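Trasteo: teaching an arm to handle a CPU
Project report, Amanuel Endale and Feven Alemayehu

So we called it Trasteo, mostly because we were tinkering the whole time and the name stuck. Our goal was pretty modest – get an arm in the shared workshop to take a desktop processor, carry it past an old computer and not drop it or scrape anything on the way. Feven did most of the gripper and I did most of the code (and most of the swearing).

We went through six versions of the finger tips. The first ones were too thick and kept bumping into things near the socket, so Bezawit Nigatu, who was working on her own build at the next bench, told us to slim them down. Good call! After that the bigger headache was the angle. Our program thought the chip was straight when it was tilted a little, and I spent two evenings blaming the camera before I found a sign error in my own script.

For testing we wrote down every run in a shared spreadsheet. We ended up with 253 runs, and 35 of them were failures, nearly all on the old finger tips. I'd love to have more runs with other chip sizes, but the semester was ending and Mitiku Gidey needed the bench.

What I'd change: start the log on day one, label the cables, and put the fixture board in early. We added ours late and had to redo a bunch of positions. Feven also wants softer pads on the fingers, and she has a sketch for those that we plan to try in June. 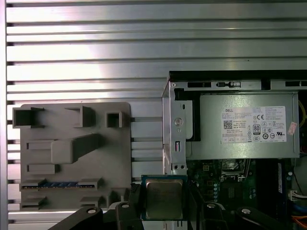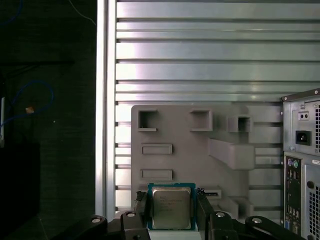
Both photos: the processor held in the gripper, with the gray fixture board behind it.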